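Pralex: Learning Two-Arm Handover from Demonstration
Interim progress report, second period
Prepared for the Akyol Fund by Châu Ung, Wustton Robotics Lab

Where we are

In the first report I promised a policy that could pass small parts from one arm to the other without a human standing by. We now have a policy that passes small parts from one arm to the other. The human is still standing by, but has been able to sit down for parts of it.

The short version for anyone reading this between meetings: data collection is finished, the main comparison has been run, the result is positive and smaller than I had hoped, and we are spending at the rate we said we would. The part of the plan concerning the second site at Stultlow is late. Details follow in that order.

Data collection

We closed the demonstration set in April with 856 recorded episodes. Of these, 700 survived review and went into training. The rest were dropped for the usual reasons: operator gave up halfway, part left the table, recording started after the interesting bit. We kept the rejected episodes on disk because a reviewer will one day ask for them, and because two of them contain recoveries nicer than anything in the clean set.

The proposal said the episodes would be "uniformly distributed over start poses." They aren't. Operators like to begin with the part in front of the arm they are more comfortable driving, and after an hour of teleoperation they like it even more. We corrected for this late in the period by drawing start poses from a list and reading them aloud. Morale suffered slightly. The distribution improved a good deal.

Method

The baseline is the one described in the proposal, a single policy that sees all camera views and outputs joint targets for both arms. It treats the pair as one large animal with a lot of elbows. The alternative, which we have been calling the split policy, gives each arm its own network and lets the two exchange a short learned message at every step. Either network can ask the other to wait. We did not design the waiting in; we left room in the message and it appeared in training, which was the most enjoyable afternoon of the period.

The message is small on purpose. An early version allowed a large one, and the two networks used it to rebuild the single policy between them, at twice the memory cost.

Both policies train on the same 700 episodes with the same augmentation. I mention this because the first comparison we ran, and which I showed rather proudly at the internal review, did not. The split policy had been trained on a later copy of the data. That slide has been withdrawn, and the numbers below come from the rerun.

Results

Each policy was evaluated in blocks of 60 trials, with start poses drawn from the same list used for late collection. A trial counts as a success if the part ends up held by the receiving arm and clear of the table when the clock runs out. It does not count if the part is held by both arms, a condition the baseline will maintain indefinitely if allowed.

The baseline succeeded in 33 of 60. The split policy succeeded in 44 of 60. We repeated the block with a fresh training seed and got 31 and 42, so the gap seems to be real, though two seeds is two seeds and I would not want to see it in a press release yet.

Most of the gain comes from the moment of release. The baseline tends to open the giving gripper on schedule, whether or not anyone has taken delivery. The split policy holds on until the receiver has closed. Its own typical failure is excessive courtesy, in which each arm waits for the other until the trial times out. We have seen this in nine trials and have started calling it the doorway problem. A small penalty on mutual waiting looks promising in the first tests, but I have no block of 60 to back that up and will leave it for the next report.

Approach is where both policies still struggle. When the fingers come close together over a part, the wrist cameras see mostly fingers, and the fixed view has to do the work.
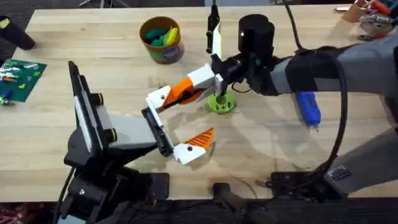 Figure 1. Two-arm workspace, fixed camera view. The grippers are close together, with the lime-green 3D-printed part on the table under the right one.

We tested this by blanking each view in turn at evaluation time. Losing either wrist view hurt a little. Losing the fixed view hurt a lot, for both policies, and brought the split policy down to the baseline's level. This was not in the proposal and I think it is the most useful thing we learned. It also means that camera placement, which we had treated as furniture, needs an experiment of its own.

Stultlow

The replication setup at Stultlow was due to be running by now. The arms are mounted and they move. What they do not yet do is agree with ours about where zero is. The team there has a calibration routine, we have a calibration routine, and each is correct by its own account. I will spend a week on site early in the next period and we will choose one, probably theirs, as it has documentation.

No evaluation at the second site can be reported this period. The milestone moves back by one quarter. It does not affect the final deliverable.

Budget and staffing

Spending is within plan. Compute came in under because the message got smaller; spare gripper fingers came in over because the operators are human. The two roughly cancel. We request no change to the total and one small transfer, 616 dollars from the travel line to consumables, for which the form is attached.

The half-time operator post has been extended to the end of the next period under the existing terms.

Next period

Run the mutual waiting penalty through full evaluation blocks, with at least three more seeds on both policies.

Fixed camera placement study: same policy, several mounting positions, retrained each time.

Settle calibration with Stultlow and run the first blocks there.

Release the 700 training episodes with their start poses. The rejected ones will go up as a separate archive, labeled as such.

C. Ung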